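현장 갤러리 | 자동화·일터의 변화

블록 정렬 공정, 화면 속에서 먼저 돌려 보다

Brellix 부품분류센터는 지난 6월부터 Mudari 작업장의 정렬 공정에 로봇 그리퍼를 단계적으로 도입하고 있다. 본 갤러리는 도입에 앞서 진행 중인 시뮬레이션 작업과 이를 둘러싼 현장의 논의를 정리한 것이다.

Mudari 작업장은 1929년에 지어진 창고 건물을 개조하여 사용하고 있다. 층고가 낮고 통로가 좁아 대형 설비를 들이기 어려운 탓에 부품을 판 위의 정해진 칸에 옮겨 놓는 일은 오랫동안 전적으로 사람의 손에 의존하여 왔다. 한 교대조가 처리하는 판은 하루 500장에 가까우며, 같은 자세를 반복하는 데서 오는 손목과 어깨의 부담은 매년 실시하는 작업환경 조사에서 빠지지 않고 지적된 사항이다.

센터는 이러한 사정을 고려하여 실제 설비를 설치하기 전에 컴퓨터로 구현한 작업대에서 동작을 먼저 검토하기로 하였다. 시뮬레이션 환경의 구축은 Yeoman이 맡았고, 작업 순서와 판의 배치 기준은 Mudari 작업장의 정렬 담당 직원들이 직접 작성하였다. 현재까지 검토된 동작은 모두 102건이다. 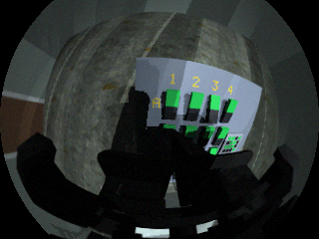 시뮬레이션으로 구현한 정렬 작업대. 노란색 숫자 1부터 4까지가 표시된 판에 윗부분이 녹색인 블록이 줄을 지어 놓여 있고, 그 앞으로 검은색 그리퍼가 보인다. 판 오른쪽 아래에는 격자무늬가 든 작은 참조 카드가 있다.

화면에서 잘 되는 것과 현장에서 잘 되는 것은 다른 문제라는 의견이 정렬 담당 직원들 사이에서 먼저 나왔다. 한 직원은 설명회에서, 손으로 할 때는 블록이 조금만 비뚤어져도 손끝으로 바로 알고 고쳐 놓는데 기계가 그 정도를 어디까지 허용할 것인지 기준이 분명하지 않다고 말하였다. 또 기준을 벗어난 판이 나왔을 때 누가 멈추고 누가 책임지는지를 도입 전에 문서로 정해 달라고 요청하였다.

센터는 이 요청을 받아들여 허용 오차와 정지 권한에 관한 지침을 새로 마련하였다. 지침에 따르면 정렬 담당 직원은 직급과 관계없이 공정을 멈출 수 있으며, 정지 횟수는 개인의 근무 평가에 반영하지 아니한다. 멈춘 사유는 교대가 끝나기 전에 공동 기록부에 적고, 다음 조가 이를 확인한 뒤 작업을 이어받는다.

담당 업무의 구성도 달라진다. 종전의 정렬 업무는 배치, 검수, 재작업으로 나뉘어 있었으나, 앞으로 배치의 상당 부분은 그리퍼가 맡고 직원은 검수와 배치 기준의 관리에 더 많은 시간을 쓰게 된다. 이를 위하여 희망자를 대상으로 8주 과정의 전환 교육이 개설되었다. 교육은 매주 화요일 근무시간 안에 진행되며, 참석 시간은 모두 정상 근무로 인정한다.

교육 첫 과정에서는 참조 카드를 읽는 법과 시뮬레이션 기록을 되돌려 보는 법을 다룬다. 후반부에는 직원이 배치 기준을 직접 수정하고 그 결과를 동료와 함께 검토한다. 컴퓨터 사용이 익숙하지 않은 직원에게는 별도의 보충 시간을 제공한다.

한편 인력 운용에 관하여 센터는 이번 도입을 이유로 한 감원은 계획하지 않고 있으며, 교대조의 편성은 시범 운영이 끝난 뒤 직원 측과 다시 협의한다는 입장이다. 시범 운영은 한 개 라인에서 시작하며 나머지 라인은 종전의 수작업 방식을 유지한다. Jokard 창고로의 확대 여부는 아직 정해지지 않았다.

관련 글
- Mudari 작업장 정렬 공정 정지 권한 지침 안내
- 전환 교육 수강 신청 및 보충 시간 일정
- Jokard 창고 통로 정비 공사에 따른 출입구 변경
- 작업환경 조사 결과: 손목·어깨 부담 항목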